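Right, a thread on pricing, for anyone running a small business from a spare room, a shed or one end of the kitchen table. I put my prices up in September after dithering for ages and I have THOUGHTS 🧵
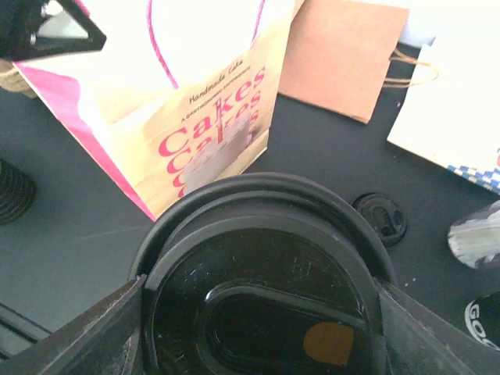 1/ Who I am, quickly
I'm Fadime Sezer and I make and sell spice blends from home under the name Cukevari. Mail order mostly, a few farm shops, plus one very patient deli. It's me, a label printer and a spare room that no longer has a bed in it.

2/ Where I started
My first prices came from looking at what other people charged and knocking a bit off. That was the whole method! I did it in one evening with a cup of tea and then left it alone for far too long.

3/ What I'd left out
Postage tape. Card fees. Jars that arrive chipped. The electric. Test batches that go wrong (I once made a smoked paprika blend that tasted like a bonfire in a biscuit tin). And my own time, which I'd put down as nothing at all.

4/ The timing week
So I timed myself for a week. Every job, including the dull ones like answering emails and walking to the post office. I wrote it on the back of old delivery notes, stuck to the fridge. If you only do one thing from this thread, please do this one.

5/ What came out of it
Packing was the surprise. I'd have sworn blending took the longest, but wrapping and labelling ate nearly twice the hours. I changed box size on the strength of that and I'm so much quicker now – one fold, one strip of tape, done.

6/ The sums
I put everything into Skedico, the bookings and costs app I already use for market dates. You don't need it, a notebook does the same job. List what goes into one jar, add your time at a wage you'd accept from someone else, then add a share of the bills.

7/ The awkward bit
My bestselling blend, Demon (very hot, red label, people love it), was making me 30p a jar. THIRTY PENCE. I went and stood in the garden for a while.

8/ Telling customers
I've got 600 people on my mailing list and I was dreading that email. I wrote a long version full of apologies, slept on it, and cut it to four sentences. New prices, the start date, a thank you, and a link to order at the old price until the end of the month.

9/ What happened
267 orders before the deadline! My previous best month was 200. I was printing labels at 11pm in my dressing gown and loving every minute.

10/ And the grumbles
Three emails. One was cross, one was a bit sad, and one was asking for something else entirely (do I do a vegan gravy powder – I don't, but now I'm thinking about it). The cross one has ordered again, bless them.

11/ Trade prices
Do these separately. I'd been giving shops a third off the retail price without checking it left me anything, and on two blends it didn't. I rang each shop before sending the new list. They were all lovely about it, and the deli asked why I hadn't done it sooner.

12/ Something I got wrong
I forgot the gift sets. Completely forgot them. So for nine days you could buy four jars in a nice box for less than four jars without the box, and a few sharp-eyed people did. Fair play to them! Check your bundles.

13/ Round numbers
I've dropped all the 99p endings. Everything is a whole pound or a fifty now, which makes market stalls so much easier, and my change tin is lighter too.

14/ Next time
I'm going over the costs twice a year from now on. It's in the calendar with a reminder. Small rises are easier on everyone than one great lump, me included.

15/ A question for you lot
I'm working on a Sichuan pepper blend called Zhong and can't settle on the jar. Tall and thin looks gorgeous but wobbles on a shelf, short and wide is steadier but costs more to post. If you sell anything in glass, which way did you go?

16/ Replies are open and I'll be reading them all tonight once the post has gone. Happy to share my costs sheet too, just message me and I'll send it over.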